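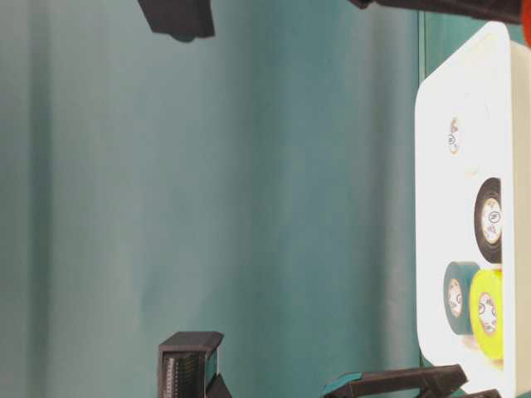
Corura Tariff Desk, Release 7

Corura calculates landed cost for imported goods from the tariff code, country of origin and declared value. Rate tables are refreshed every Thursday. Each license covers three users and 30 saved product lists.

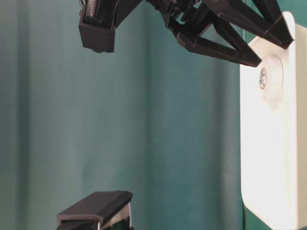

Solange Medeiros

Duty changes are applied by entry date. Superseded rates stay on file for 19 months and can be exported as CSV. Antidumping duties require the Modise add-on, sold separately.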